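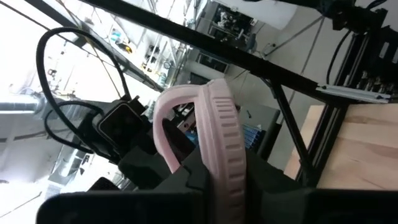
How long should a rubber strap rest before its length is re-measured? Overnight at least, hung free with no load on it.

Wednesday, strap and edging checks, V. Rastogi and self. Rubber pieces first, pulled to 60 mm extension and held for 11 minutes, then released. Readings go in the Kostiuk sheet, one line per piece. Hook on the hanging rail is still bent – Vandana to replace. 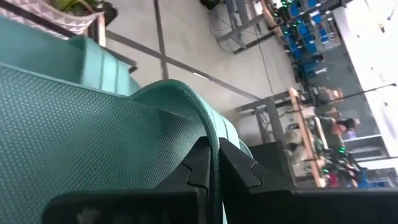 Fabric goods next. Plan is a hand pull along each seam, 3 passes, then a look under the bench lamp for lifted thread. The rolled edge on the teal piece is thick, so grip it across the roll and keep off the dimpled face, where the raised dots will hide a small snag. Pleltent wants about 4 pulls per edge in the written method. Ask which edges before starting.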